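厨房台面

厨房台面,又称操作台面、橱柜台面,是覆盖于底柜顶部、供备餐与清洗作业使用的水平板状构件。台面通常与水槽、灶具和后挡水条组合安装,其性能指标包括抗压强度、吸水率、耐热性、耐污性、耐化学腐蚀性及接缝可见度。在建筑装修工程中,台面一般划入固定家具分项,与柜体分开计量。

名称与范围

中文行业用语中,“台面”既指成品构件,也指用于加工该构件的板材。未切割的整张板材多称“大板”,已按图加工、尚未安装的称“毛台面”。独立于墙体、四面可操作的称岛台台面;一端与墙体或柜体相连的称半岛台面。窗台板和洗手台板在选材和加工方法上与厨房台面相近,但荷载及耐热要求较低,习惯上不归入本类。

历史

早期厨房多以独立木桌作为备餐面,水槽与炉灶分别设置,三者高度不一。砖砌灶台普遍采用抹灰或铺砖面层,清洁困难,砖缝易积油垢。二十世纪前半叶,连续式底柜逐渐取代独立家具,要求在多个柜体之上铺设一块贯通的面板,台面由此成为单独的构件类别。

二十世纪中叶以后,三聚氰胺浸渍纸与酚醛树脂浸渍纸热压而成的装饰层压板大量用于住宅厨房。六十年代出现以丙烯酸树脂和氢氧化铝为主要成分的实体面材,此类材料可用同色胶黏剂拼接并打磨,接缝不明显。石英石则源于石英骨料与不饱和聚酯树脂的真空振动压制工艺,其后成为住宅市场的主要品种之一。烧结板(中国市场常称“岩板”)出现较晚,由大规格陶瓷薄板发展而来。

材料分类

天然石材。常用花岗岩,大理石次之。花岗岩主要由长石、石英和云母构成,硬度较高,耐热性好,但存在微孔,须定期涂刷渗透型防护剂。大理石的主要成分为碳酸盐矿物,遇柠檬汁、食醋等酸性液体会发生蚀刻,表面失光,一般不推荐用于重油重酸的操作区。

石英石。由石英颗粒、树脂、颜料和偶联剂压制固化而成。吸水率低,耐磨性好。树脂相的耐热能力有限,高温锅具直接放置可能造成局部变色或热应力开裂。部分配方在紫外线长期照射下会发黄,不宜用于室外。

实体面材。又称人造石,分丙烯酸型、聚酯型和复合型。硬度低于石英石,易产生划痕,但可打磨修复;可热弯成形,适于弧形台面及一体盆。

烧结板。以黏土、长石和矿物颜料为原料,经高压成形和高温烧成。耐热、耐紫外线,吸水率极低。材质较脆,阳角和开孔内角为易损部位,加工时对水刀及桥切设备的进给速度要求较严。

不锈钢。多见于商用厨房。薄钢板折边后粘贴于基板之上,可与水槽焊接成一体。表面处理有拉丝、压花和喷砂等。缺点为易显划痕,敲击噪声较大。

木材。多用硬木指接板或端纹拼板,以食品级矿物油或硬蜡油养护。水槽周边须加强封闭,防止反复干湿引起开裂和霉变。

装饰层压板。以刨花板或纤维板为基材,面层图案可印制为木纹、石纹或纯色。前沿可采用后成形弯曲工艺包覆。基材吸水后膨胀,接缝及开孔切面必须封边。

表面纹理与色彩

台面纹理按形成方式分为天然纹理、通体纹理和表面印制纹理。天然纹理由矿物结晶和脉状填充形成,相邻大板之间存在差异,订货时通常按荒料编号连续取板。通体纹理贯穿板厚,切割后的断面与表面图案一致或相近。表面印制纹理仅存在于面层,断面呈底坯颜色,倒角后会露出色差。

灰色系线状纹理适用于长条形台面,纹理走向一般与台面长边平行。走向与长边垂直时,拼接处图案容易错位,须在排板图中标注对纹位置。哑光面对指纹和水渍的显现程度与底色有关,浅灰及中灰较深黑不易显痕。
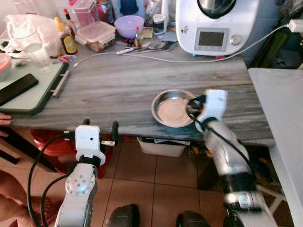

灰白色条纹长台面,台面上为浅口不锈钢碗。

光泽度对使用体验也有影响。高光面清洁阻力小,但在吊柜灯带照射下易产生眩光;哑光面和皮纹面反射较弱,油污在纹理凹陷处的附着则较多。金属器皿在高光面上拖动时,可能留下灰色金属痕。此类痕迹多为金属转移而非板面划伤,可用弱酸性清洁剂或专用去痕膏处理,碳酸盐类石材除外。

尺寸与构造

台面高度依使用者身高和作业类型确定。切配区宜略低于肘高,灶具区可再降低一级,形成高低台。深度须容纳底柜柜体、门板厚度及前沿挑出量。前沿挑出用于遮挡柜门上缘,并使滴落液体不直接流到门板表面,其下口通常开设滴水槽。

薄型板材的可见厚度可通过前沿加厚取得,做法有垫条叠加、四十五度拼角和实体包边。拼角做法外观接近整块厚板,对切割精度和胶黏剂调色要求较高。

后挡水条设于台面与墙面交接处,分独立式和一体式。一体式挡水以圆弧与台面过渡,无积垢缝隙。墙面平整度较差时宜采用独立式,并以弹性密封胶填充缝隙。

开孔与水槽安装

水槽安装方式分台上、台下和台中三类。台上盆的翻边压于板面之上,安装简便,翻边四周需打胶密封。台下盆悬挂于板下,便于将残水直接扫入盆内,须设置独立支撑,不得仅依靠胶黏剂承重。台中盆的翻边与板面齐平,要求在板面铣出台阶。

开孔内角应加工为圆角,不得留直角或过切痕迹。直角处应力集中,是台面断裂最常见的起始位置。灶具开孔与相邻接缝之间应保持足够距离,孔边与灶具壳体之间宜留空隙,并粘贴铝箔隔热带。

加工与安装

典型流程包括现场复尺、排板、切割、开孔、磨边、运输、就位、调平、拼接和收口。复尺应在底柜固定完成后进行,可采用硬模板或激光测量。Pliltex式复尺单为部分加工厂沿用的一种记录格式,由加工师Mawar Raju整理,将墙角偏差、开孔中心线和纹理走向列于同一页,便于排板人员核对。

台面就位前应检查柜体顶面的水平。支撑垫条沿柜体侧板和跨中布置,洗碗机等无柜体区段须另设承托。L形和U形台面的接缝不宜设在转角处,也不宜设在洗碗机上方。拼接面清洁后涂布调色胶,以真空吸盘式拉紧器闭合接缝,固化后刮除余胶。

常见缺陷

开裂。主要成因为支撑不足、开孔内角处理不当、热冲击及柜体沉降。裂缝未贯穿时可注胶修补,贯穿者一般需更换。

接缝开口。多由柜体位移或胶黏剂未充分固化引起。修补前应先排除柜体变形。

渗色。浅色多孔石材接触酱油、茶水和姜黄后较为明显,可用吸附膏反复敷贴处理。

崩边。多发生于水槽前沿及洗碗机上方,常由锅具磕碰造成。将边型改为较大半径的圆边可降低发生率。

维护

日常清洁使用中性洗涤剂和软布。强碱性去油剂不宜长时间停留于石英石和实体面材表面。高温锅具应置于隔热垫上。天然石材的防护效果可用滴水法检查:水滴在表面渗入并使石材颜色变深时,应重新涂刷防护剂。木台面在表面发干发白时补油,补油前顺纹轻磨。

环境与职业卫生

石英石干法切割产生可吸入结晶二氧化硅粉尘,长期吸入可导致硅肺。加工场所应采用湿法作业和局部排风,并为操作人员配备适当的呼吸防护用品。部分地区已对高硅含量人造石的加工或使用实施限制。天然石材和烧结板同样可能含有结晶二氧化硅,含量因品种而异,加工时应采取相应防护。

废弃台面的回收程度较低。天然石材可破碎作路基骨料或改作小型构件;树脂类板材因组分交联,难以重熔再造,多作填埋处理。不锈钢台面与基板分离后可按金属废料回收。

参见

橱柜
水槽
装饰层压板
花岗岩
硅肺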